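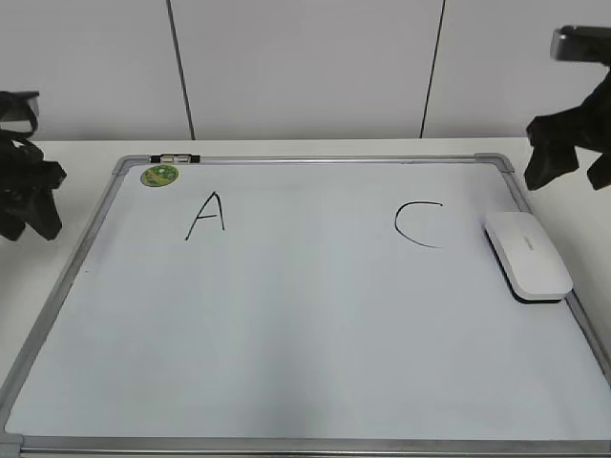

자주 묻는 질문 | Oei 이탈리아어 회화 모임

홈 > 안내 > 자주 묻는 질문
최종 수정 2018년 8월 7일

메일 답장이 밀려서 급하게 정리합니다. 같은 질문이 계속 와요. 읽어보시고 없는 것만 메일 주세요. 순서는 뒤죽박죽입니다. 나중에 정리할게요.

신청 전에

완전 처음인데 들어도 되나요?
됩니다. 입문반으로 오세요. 알파벳부터 합니다. A, B, C 읽는 법이 영어랑 달라서 첫날은 거의 그것만 해요. 자기 이름 철자 불러주기, 전화로 예약할 때 이름 말하기, 이런 거. 지루하다는 분도 있는데 여행 가서 제일 먼저 쓰는 게 이겁니다.

영어를 못해도 괜찮나요?
상관 없음. 수업은 이탈리아어랑 한국어로만 합니다. 치치 선생님(Cinzia Sorrentino 선생님, 다들 이렇게 불러요)이 한국말 잘하십니다. 존댓말이 가끔 없어지는데 화난 거 아니에요.

독학으로 조금 했는데 어느 반인가요?
과거형 두 가지(passato prossimo, imperfetto)를 구분해서 말할 수 있으면 중급. 아직이면 초급. 애매하면 초급으로 신청하고 첫날 선생님이랑 얘기해 보세요. 첫 주 안에는 반 바꾸기 가능합니다. 그 다음부터는 자리가 없어서 어려워요.
반대로 중급 신청했다가 초급으로 내려오는 것도 됩니다. 창피한 일 아님. 매번 몇 분씩 계세요.

델프 같은 시험 준비도 해주나요?
델프는 프랑스어고요, 이탈리아어는 CILS나 CELI입니다. 시험 대비반은 없습니다. 말하기 연습만 하는 모임이에요. 시험 보신 분들이 구술 연습으로는 도움 됐다고 하긴 했는데 그것만 믿고 오진 마세요. 문법 문제풀이 안 합니다.

성악 전공인데 발음만 배울 수 있나요?
이 질문 진짜 많음. 발음만 따로는 안 되고 입문반 앞부분이 발음이라 그걸 들으시면 됩니다. 가곡 가사 읽기는 수업 중엔 못 하고 끝나고 선생님한테 한두 줄 여쭤보는 정도. 악보 통째로 들고 오지 마세요...

나이 제한 있어요?
고등학생부터. 위로는 없어요. 연령대 다양합니다. 중학생 자녀 보내고 싶다는 문의가 있는데 저녁 수업이라 안 받고 있습니다.

신청이랑 돈

신청은 어디서 하나요?
Evport 예약 페이지에서만 받습니다. 전화 신청 안 됨. 메일 신청도 안 됨. 예전에 메일로 받다가 두 번 겹쳐서 큰일날 뻔했어요. Evport 가입이 안 된다는 분은 브라우저 바꿔서 해보시고, 그래도 안 되면 그때 메일 주세요.

대기자로 뜨는데 기다리면 되나요?
네. 자리 나면 자동으로 문자 갑니다. 문자 받고 그날 안에 확정 안 누르면 다음 분으로 넘어가요. 넘어간 뒤에 살려달라고 하시면 방법이 없습니다. 스팸함 확인도 꼭.

수강료에 뭐가 포함되나요?
수업이랑 공간 이용. 교재는 별도. 복사물은 회차마다 2000원인데 수업 때 현금으로 걷습니다. 잔돈 좀 준비해 주세요, 매번 만원짜리만 모여서 거슬러 드릴 돈이 없음.

환불은요?
개강 전날까지 전액. 첫 수업 듣고 그만두시면 첫 회 빼고 환불. 두 번째 수업부터는 환불 대신 다음 기수로 넘겨 드립니다. 이직, 출산, 입대 같은 사정은 따로 말씀 주세요. 웬만하면 맞춰 드려요. 환불은 Evport 통해서 나가니까 카드사 따라 며칠 걸립니다. 저희한테 재촉하셔도 빨라지지 않아요ㅠ

현금영수증 되나요?
수강료는 됩니다. 복사비는 안 됩니다.

한 번만 체험으로 들어볼 수 있나요?
기수 시작 전 주에 공개 수업이 한 번 있어요. 무료. 그 외에 중간에 들어와서 한 번 듣는 건 안 받습니다. 짝 지어서 말하는 수업이라 인원이 홀수가 되면 꼬여요.

수업

수업 시간이 어떻게 되나요?
19시 시작. 50분 하고 잠깐 쉬고 다시 이어서 합니다. 끝나는 시간은 그날그날 조금 달라요. 막차 급하신 분은 먼저 나가셔도 됩니다. 인사하고 나가시면 다들 "부오나 세라" 해드림. 나갈 때는 사실 부오나세라보다 "아리베데르치"나 "부오나 세라타"가 더 자연스럽다고 선생님이 꼭 적으라고 하셔서 적습니다.

늦게 가도 되나요?
됩니다. 퇴근하고 오시는 분들이라 다 이해해요. 문 앞에서 망설이지 말고 그냥 들어오세요. 대신 첫날만은 늦지 않으시는 게 좋아요, 첫날에 짝을 정합니다.

교재는 뭔가요?
입문이랑 초급은 Diretti 1권. 중급은 책 없이 복사물만. 중고책도 괜찮은데 구판은 쪽수가 달라서 매번 찾느라 고생합니다. 연습문제에 답 써있는 책도 비추. 눈이 자꾸 가요.
책 없이 첫 시간 오셔도 됩니다. 사고 나서 안 맞는다고 하시는 분이 있어서, 한 번 들어보고 사시길.

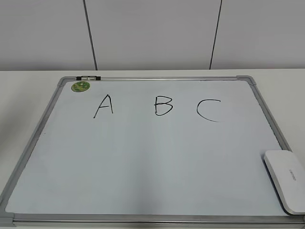 그리고 Diretti 음원은 책 뒤에 있는 주소로 들어가서 직접 받으셔야 합니다. 저희가 파일로 못 드려요. 회원가입을 하라고 나오는데 무료입니다. 휴대폰으로는 잘 안 받아진다는 얘기가 있네요. 컴퓨터로 받아서 옮기세요.

숙제 많아요?
매주 있음. 근데 길지 않아요. 보통 일기 다섯 줄이나 질문 몇 개. 안 해오셔도 혼나지 않는데 그날 짝이 심심해합니다. 번역기 돌린 건 선생님이 바로 아세요. "나는 어제 배를 먹었다"가 이상한 배가 돼서 온 적이 있음. 과일 말고 타는 배.

결석하면 보강 있나요?
보강은 없고 복사물은 챙겨 둡니다. 다음 시간에 말씀하시면 드려요. 같은 주에 다른 반 듣는 건 수준이 비슷할 때만, 미리 물어보고 오세요. 그냥 오시면 의자가 모자랄 수 있어요.

수업 녹음해도 되나요?
본인 목소리만이면 괜찮은데 다른 분들 목소리가 다 들어가서 원칙은 안 됨. 발음 다시 듣고 싶은 부분은 쉬는 시간에 선생님한테 읽어달라고 하고 그것만 녹음하세요. 기꺼이 해주십니다.

칠판 사진은 찍어도 되나요?
네. 사람 안 나오게만.

말을 한마디도 못하면 어떡하죠?
다들 그래요. 처음 몇 주는 문장 틀을 드리고 단어만 바꿔 넣습니다. Mi piace 다음에 좋아하는 거 하나씩. 복수면 mi piacciono인데 이거 몇 달 다녀도 틀려요, 걱정 마세요. 틀리면 선생님이 한 번 고쳐 읽어주고 넘어갑니다. 길게 붙잡고 설명하면 말문이 막힌다고요.

동사변화는 외워야 하나요?
네... 이건 어쩔수가 없습니다. essere, avere, andare, fare 네 개만이라도 외우고 오시면 초반이 훨씬 편해요. 나머지는 하면서.

남부 사투리도 배우나요?
수업은 표준어입니다. 선생님이 남쪽 분이라 흥분하면 조금 섞여 나오긴 해요. 따라 하셔도 되는데 시험에서는 쓰지 마시고요.

장소

위치가 어디예요?
Hirnen 건물 2층입니다. 1층 세탁소 옆 계단으로 올라오세요. 엘리베이터는 뒷쪽 주차장으로 돌아가야 있음. 계단이 불편하신 분은 미리 말씀 주시면 뒷문 열어 둘게요. 저녁엔 잠겨 있거든요.
지도 앱에서 Oei 검색하면 예전 주소가 나옵니다. 수정 신청했는데 아직이에요. Hirnen으로 검색하세요.

주차되나요?
안 됩니다. 골목에 대시면 전화 와요. 지난 기수에 수업 중에 차 빼러 가신 분 계셨는데 두 번이나. 근처 공영주차장 쓰시거나 지하철 추천.

음식 가져가도 돼요?
음료는 됨. 김밥이나 샌드위치 정도는 쉬는 시간에 드세요. 냄새 센 건 좀. 에스프레소는 가끔 선생님이 모카포트로 끓여 주시는데 매번은 아니고 기분 좋으신 날에.

주변에 저녁 먹을 데 있나요?
건물 건너편에 칼국수집. 일찍 닫습니다. 수업 끝나고는 편의점밖에 없어요.

와이파이 있나요?
있어요. 비밀번호는 현장에서. 느립니다. 영상은 틀지 마세요.

에어컨이 추워요 / 더워요
둘 다 옵니다. 겉옷 하나 챙기세요. 에어컨 아래 자리가 제일 춥고 문 쪽은 바람이 안 가요. 추위 타시면 문 쪽.

다음 기수, 그 외

다음 기수는 언제 시작하나요?
10월. 정확한 날짜는 아직이에요. 공간 일정이 확정돼야 해서. 정해지면 Evport 알림으로 먼저 나가고 여기에도 올립니다. 알림 신청한 분이 벌써 50명이 넘었으니까 관심 있으시면 눌러 두세요. 누른다고 자동 신청은 아닙니다!! 이거 헷갈려서 개강일에 그냥 오신 분 있었어요.

주말반은 안 만드나요?
만들고 싶은데 선생님이 주말엔 통역 일이 있으셔서. 당분간 계획 없음.

온라인 수업은요?
안 합니다. 지방에 계신 분들 문의 주시는 건 아는데 짝 대화가 온라인으로는 잘 안 돌아가더라고요. 한 번 해봤다가 접었어요.

개인 레슨 소개해 주세요
저희가 소개는 안 해요. 선생님도 개인 레슨은 안 하십니다. 수업 시간에 부탁하지 말아주세요, 거절을 잘 못 하셔서 곤란해하세요.

요리 모임은 뭔가요?
기수 끝날 때쯤 한 번씩 하는 거. 뇨키 만들고 먹습니다. 대화는 이탈리아어로 하자고 시작하는데 감자 으깨다 보면 전부 한국말. 참가비 따로 있고 수강생 아니어도 올 수 있어요. 신청은 역시 Evport. 밀가루 알레르기 있으신 분은 신청할 때 메모란에 꼭 적어주세요.

여행 일정 봐주시나요?
못 봐드려요. 대신 수업에서 기차표 사기, 식당 예약, 숙소 체크인 회화는 다 합니다. 파업(sciopero)이라는 단어도 배우고요. 제일 쓸모있었다는 후기가 많음.

수료증 주나요?
네, 달라고 하시면. 공식 효력은 없고 회사 제출용으로 쓰시는 분이 계세요. 이름 영문 표기를 같이 보내주세요. 여권이랑 다르게 적어서 다시 뽑은 적이 많습니다.

우산/책/텀블러 두고 왔어요
입구 선반에 모아 둡니다. 한 기수 지나면 정리해요. 지금 검은 우산이 여러개 있는데 제발 좀 찾아가세요.

답장이 안 와요
메일은 제가 혼자 봅니다. 보통 이틀 안에. 개강 주간에는 더 걸려요. 급하면 제목에 [급]이라고 써주세요. 근데 다들 [급]이라고 쓰시네요.

빠진 내용 있으면 메일로. 주차는 위에 썼습니다.

이전 글: 여름 기수 교재 안내
다음 글: 뇨키 모임 준비물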